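12 Dec 2018

Up at half six, frost on the inside of the back window again. Porridge, then the bus, which was late. Nadège had already got the heating on when I came in and had started on the shelf by the door, so I left her to it and took the toys.

We have been putting off the toys since March. Mostly it was a matter of tipping a few things out at a time, wiping them over and deciding where they go. The animals are to have their own box this year. Last year they went in with the play food and Ginette spent most of January fishing them out again. I have written new labels for the lids, in capitals, and stuck them down with the wide tape.

The big grey bin is in a poor state inside, all scratches and chalky marks. I would like to give it a scrub but I doubt much of it would shift. Hatsue thinks we should replace it. I said it holds things perfectly well and that was the end of that.

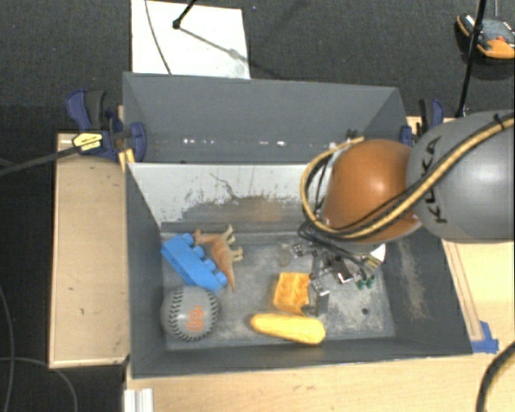
Kangaroo, blue brick, baseball, the orange block and the corn on the cob.

The corn goes with the play food and the brick with the other bricks, no argument there. The baseball is harder. It has orange letters on it, one laid over the other, and none of us follows the game, so it means nothing to us. Nadège said outdoor box. I have put it there for now.

Lunch was soup from the flask and half of Ginette's cheese roll. Minoru rang about the delivery from Ogura – 200 paper bags, when we asked for 100. He will send half back if they will take them. If they won't, we shall have bags until the summer.

Rain in the afternoon. I did the jigsaws, two of them short of pieces, and put those by for Mitsuko, who uses the card for something. Swept up, locked the side door, home by five.

Fish pie for tea. Must remember to take the good scissors back tomorrow, and ask Hatsue for the key to the tall cupboard.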